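The Folding Table: Notes From the Winter Clothing Drive

February is always the month when the donation bins at Kelemen Hall fill up faster than we can empty them, and this year has been no exception. The last bag of the holiday season had hardly been tied shut when the closet cleaners got going, and bless them for it, because the racks at the Dovano Street shop were starting to look a little thin. As of this writing we have sorted 1757 pieces of clothing since the new year, and our goal is 3250 by the time the daffodils are up. If you have ever stood in our back hallway on a Tuesday evening, you know what that looks like in bags!

A good many of you have asked what happens to a shirt after it goes in the bin, so I thought I would use my corner of the newsletter this month to talk about the part of the job I like best, and that is the folding. Everything gets looked over first for missing buttons and tired elbows (we do keep a mending basket, and it is always full), and then it goes to the big white table to be untwisted, smoothed out and folded. Knits and soft cottons are the ones that take the patience. They come out of a stuffed bag wrung up like a dish towel, sleeves wound around the middle and the hem hiding somewhere inside, and you have to find two ends you trust before you can do anything else. 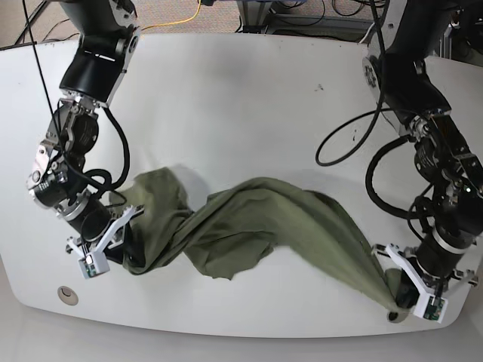

Olive green and all in a twist on the white table.

My own method, for what it is worth, is to hold the piece up by the shoulders if I can find them, let the rest hang for a moment, and give it one good shake before laying it down. Then I work from the middle out with the flat of my hand. Pulling hard at the corners only tightens the twist, and with a knit you can end up with a hem that waves at you forever after. Sleeves go straight across the back, the bottom comes up once, then once more, and the collar faces out so that shoppers can read the size without unfolding the whole stack. (They will unfold it anyway. I do it myself in other people's shops.)

We are in good shape for sweaters just now, and more than comfortable for ladies' blouses. What we could really use is plain everyday wear in sturdy colors: T-shirts, work shirts, sweatpants, anything a person could put on for a shift or a long bus ride. Children's sizes go out the door almost as soon as they are folded. Please wash things before you bring them, and if you can manage to lay them flat in the bag instead of stuffing them down, you will have my lasting affection.

Bags can be left inside the side door at Kelemen Hall until 7 in the evening. Hangers are welcome too, though not the wire ones, as we still have a closetful from last year and they have tangled themselves into something I am afraid to open.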